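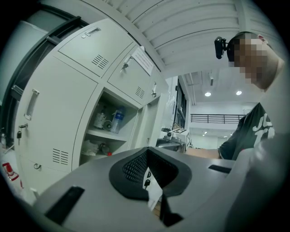
Nendimik Field Notes: Collection Week

May 22, 2025

Lærke Þorgeirsson asked for a gallery page, so we now have a gallery page. It covers the Wandetti set, our attempt to teach a policy to handle small objects by showing it people who handle small objects. The pitch to management was shorter and had a graph in it.

The plan called for 544 demonstrations from 11 operators. Each one holds the gripper by its body, does the task, puts everything back and does it again, slightly differently, on purpose. Doing things differently on purpose is harder than it sounds. By the third session most people have a style, and the model will happily learn that style, sighs included.

From the operator sheet, Pritchard revision:

Start with the jaws open. Finish with the jaws open.

If you drop it, keep recording. Drops get their own folder, which is doing very well.

Vary your height and your approach – the model has no idea how tall you are and we would like to keep it that way.

Stop after 7 bad takes in a row and go get lunch.

Labels are due to Duvier in February. He has asked that "sort of picked up" no longer be used as a category.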